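募集といっても堅い話ではないので、お茶でも飲みながら読んでください。古いスマホやノートパソコンをまだ使っている人、使いたい人、机の引き出しに眠らせたまま捨てられない人。そういう人と一緒に、半年ほど「長く使う」ことについて真面目に、でも楽しくやってみたいんです。

# 「Delić」長く使う暮らしの記録係、参加者募集

はじめまして、Delićの運営をしているヨランタ・ザヴァツカ(Jolanta Zawadzka)です。日本に住んで11年、いま使っているノートパソコンは10年目に入りました。ヒンジの片方がちょっとゆるくて、開くときに左手を添えるクセがついています。買い替えないの?と会うたびに聞かれるんですが、文章を書いてメールを返すくらいなら、まだ全然いけるんですよね。キーの「N」だけ印字が消えかけていて、そこがまたかわいい!

Delićは、電子機器を少しでも長く使いたい人が集まる小さなグループです。月に一度、Cevarという共同作業場の二階を借りて集まり、電池を替えたり、端子の掃除をしたり、「このアプリ、ついに起動しなくなった」という愚痴を聞き合ったりしています。修理のプロ集団ではありません。はんだごてを握れるのは私を入れて数人で、残りはドライバーを持つのも久しぶり、という人ばかりです。

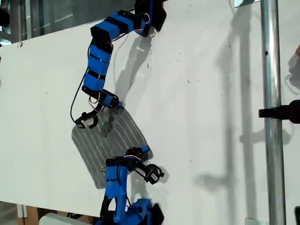 *青いブロックをつないだアームと、白いボードに落ちる影*

## なにをする募集なのか

12月から半年間、自分が持っている電子機器をひとつ選んで、その使い心地を記録してもらいます。スマホでも、タブレットでも、電子辞書でも、携帯音楽プレーヤーでもかまいません。条件はひとつ、買ってから4年以上たっていること。中古で手に入れたものなら、発売から4年以上でOKです。

記録といっても、毎日びっしり日記をつける必要はないです(私も続きません)。月に2回、こちらから送る短いシートに書き込んでもらうだけです。たとえばこんなことを聞きます。

- 充電は一日に何回したか
- 動かなくなったアプリやサービスはあったか
- 修理や部品交換をしたか、費用はいくらか
- 買い替えたいと思った瞬間はあったか、それはどんなとき?
- うれしかったこと、なんでも

最後の項目がじつは一番好きです。前回の試しの記録では、「孫に『それ何?』と聞かれて三十分しゃべった」とか、「イヤホンの穴がある幸せ」とか、そんな一言がぽろぽろ届いて、集計そっちのけで読みふけりました。

前回は身内だけの7人で、期間も短くて、まあ練習みたいなものでした。それでも見えてきたことがあって、本体が壊れて手放した人はゼロだったんです。困っていたのはだいたい電池か、ソフトの更新が止まったことか、そのどちらか。銀行のアプリが開かなくなったら、いくら画面がきれいでも持ち歩く気がしなくなりますよね。個人の心がけだけでどうにかなる部分と、どうにもならない部分の境目はどこなのか。今回はそこをもう少しちゃんと知りたいと思っています。

たった数人の記録で世の中を語るつもりはないです。でも、「使い続けようとしたけど、ここで詰まった」という具体的な話は、案外まとまった形で残っていないんですよ。だから残したい。

## こんな人に来てほしい

まず、機械に詳しくなくて大丈夫です。むしろ詳しくない人の記録がほしいです。詳しい人は困りごとを自力で回避してしまって、困ったこと自体を忘れちゃうので(ジヤードさん、あなたのことですよ)。

次のどれかに「あ、私だ」と思ったら、ぜひ。

- 店員さんに「この機種はもう部品が……」と言われたことがある
- 家族のおさがりを使っている
- 新しいのを買ったのに、古いほうをまだ手元に置いている
- 一度手放して後悔した機種がある
- 本当は買い替えたいけれど、なんとなく踏み切れない

途中で新しい機種に買い替えても、失格にはなりません。これは我慢大会じゃないので! 買い替えたらその理由を書いてもらえれば、それも立派な記録です。途中で壊れた場合も同じで、壊れたところまでで一区切りにして、続けるかどうかは相談しましょう。

年齢は18歳以上でお願いします。住んでいる場所は問いません。シートはオンラインでも紙でも出せます。紙がいい人には返信用の封筒を送ります。

## 集まりについて

月に一度の集まりへの参加は自由です。来られる人は、夜の7時にCevarの二階へどうぞ。階段が急なので、重たいデスクトップを持ち込みたい人は先に連絡をください。下まで迎えに行きます。オンラインでも同じ時間につなぎますが、作業場の回線がときどきすねるので、そこは気長にお願いします。

集まりでは、前半に近況を話して、後半は手を動かします。小さなネジをなくさないためのマグネットシートと、電池交換の工具は貸し出せます。部品代は実費です。自分で開けるのが怖い機種は無理に開けません。とくに膨らんだ電池が入っているものは、集まりに持ってこないで、まず電話で相談してください。ここだけは真顔で言っておきます。

最初の回は顔合わせで、自分の機器を紹介し合います。前回はここが盛り上がりすぎて、予定していた説明がぜんぶ翌月に回りました。今回はタイマーを置きます。たぶん置きます。
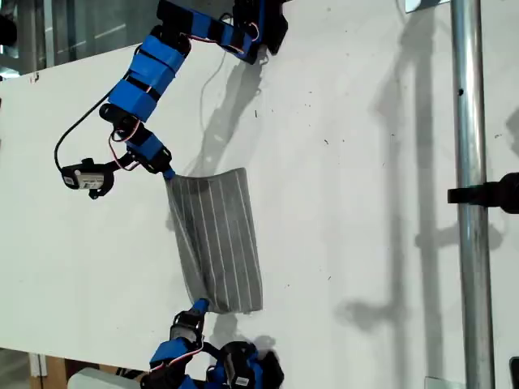
*グレーに白い縦縞の布を持つ、二本のアーム*

## 謝礼とお金の話

半年間シートを出してくれた人には、5,000円分の商品券をお渡しします。途中までの人にも、出してもらった回数に応じてお支払いします。参加費はいただきません。集まりに来る交通費は、すみません、出せないんです。会場代と印刷代でほぼ消えてしまって。

もうひとつ、希望する人にはNaleckを一冊さしあげます。私たちが作っている手のひらサイズの記録帳で、機器の購入時期や修理歴、電池を替えた月なんかを書いておけるものです。母子手帳の機械版、と言ったら笑われましたが、中身はまさにそんな感じです。表紙の角が少し丸いほうが新しい版です。

## 記録の扱い

集めた内容は名前を外してまとめ、Proltholmという冊子にして、ウェブでも読めるようにします。機種名は載せますが、嫌な人は「五年目のスマホ」みたいな書き方に変えられます。写真は任意です。送る前に、画面に住所やメッセージが映り込んでいないかだけ確かめてくださいね。

文章をそのまま引用したいときは、必ず事前に確認します。「やっぱりやめて」もありです。印刷に回したあとは冊子のほうは直せないので、その前の段階で一度、全員に原稿を見てもらいます。

端末の中身を見せてもらうことはありません。アプリを入れてもらうことも、使用時間を自動で取ることもしません。手で書いてもらった分だけを使います。多少の書き忘れや記憶違いは、あって当たり前だと思っています。

## 運営のメンバー

- **ヨランタ・ザヴァツカ**:私です。連絡と進行、あと冊子の編集。返信は夜型です。
- **ジヤード・スマディ(Zaid Smadi)**:修理の相談担当。古い携帯電話の話を振ると止まりません。
- **メイヴィス・ペティグルー(Mavis Pettigrew)**:シートの設計と集計。質問が多すぎると私を止めてくれる人です。

## 一緒に運営してくれる人もひとり

参加者とは別に、集計と発送を手伝ってくれる人をひとり探しています。月に10時間ほどの作業で、時給は1,250円。届いた紙のシートを打ち込んだり、封筒を出したり、出し忘れの人にやんわり声をかけたりする仕事です。この「やんわり」が大事で、私がやるとどうも催促の圧が強いらしいんです。表計算ソフトがひととおり使えて、人の字を読むのが苦にならない人だと助かります。作業は自宅でも、Cevarでも。

こちらに応募する人は、下の項目に加えて、ふだん動ける時間帯も書いてください。履歴書はいりません。一度、30分くらいおしゃべりさせてもらって決めます。

## 応募のしかた

次のことを書いて、このページの申し込み欄から送ってください。長さは自由です。三行でも、便箋五枚分でも読みます。

1. お名前(ニックネーム可。謝礼の発送時には本名をうかがいます)
2. 連絡のつくメールアドレスか電話番号
3. 記録したい機器と、使い始めた時期(だいたいでOK)
4. その機器で、いま困っていることや気に入っていること
5. シートはオンラインと紙、どちらがいいか
6. 集まりに来られそうか

参加者の募集人数は11人です。応募が多いときは、機器の種類がばらけるように選ばせてもらいます。スマホの応募が一番多くなりそうなので、電子書籍リーダーやカーナビ、古いデジカメの人はちょっと有利かもしれません。選ばれなかった場合も必ずお返事しますし、集まりのほうにはいつでも遊びに来てください。

締め切りは11月末。迷っている人からの質問だけのメッセージも歓迎です。「これって対象になりますか?」と書いて機種名を添えてくれれば、それだけで十分です。ポケベルで聞いてきた人が前にいて、ジヤードさんと二人でずいぶん悩みました。

お返事は一週間以内に出します。来なかったら迷惑メールのフォルダをのぞいて、それでもなければもう一度送ってください。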